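Nettoyer des baskets en toile noire à bout blanc, sans croire aux miracles

J'ai lu à peu près tout ce qui se raconte sur le sujet : le dentifrice, le vinaigre, la gomme magique, le passage à 90 degrés en machine. Une bonne moitié de ces conseils se recopie d'un blog à l'autre et je doute que leurs auteurs aient essayé. Voici ce que je fais chez moi, avec les limites de la chose.

Matériel
Une vieille brosse à dents souple, une brosse un peu plus raide, du savon de Marseille, deux chiffons clairs, une bassine d'eau tiède. Le spray Stonov, vendu 1 089 roubles sur le site où je l'ai commandé, ne m'a pas donné mieux que le savon.

1. Enlever les lacets
Tous les tutoriels le disent, presque personne ne le fait. Des lacets blancs et plats sur de la toile noire, ça frotte et ça ramasse la crasse autour des œillets. Mettez-les à tremper dans un bol d'eau savonneuse et passez à la suite.

2. Brosser à sec
Toile, coutures, languette. Travaillez sur une surface claire et facile à essuyer, la poussière qui tombe se voit tout de suite. Pas d'eau à ce stade, sinon vous étalez de la boue. 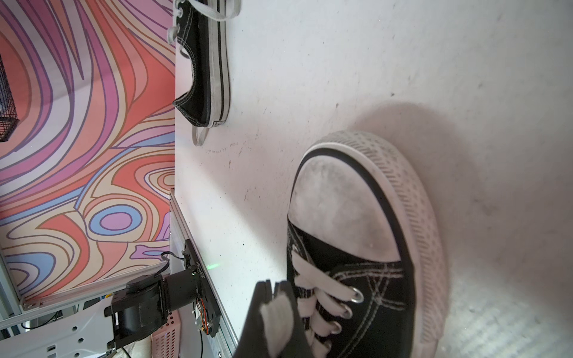
3. Le caoutchouc
Commencez par le bout. Savon sur la brosse raide, petits cercles, puis chiffon humide. Pour le bord strié de la semelle, brossez dans le sens des rainures. Le gris de surface part assez bien. Les éraflures, non : le caoutchouc est entamé et aucune pâte ne le rebouche, quoi qu'en dise l'étiquette. Allez doucement sur le liseré noir.

4. La toile
Chiffon à peine humide, sans javel ni vinaigre pur. Chae-won Jang, qui tient la rubrique entretien du forum Lusitlow, défend le vinaigre dilué contre les auréoles. J'ai testé en mars sur une vieille paire et je n'ai vu aucune différence.

5. Sécher
Papier absorbant dedans, à l'ombre, loin du radiateur. Comptez une nuit, parfois deux. Remettez les lacets quand tout est sec, languette comprise.

Et la machine ? Je m'en passe, la colle des semelles m'inquiète trop.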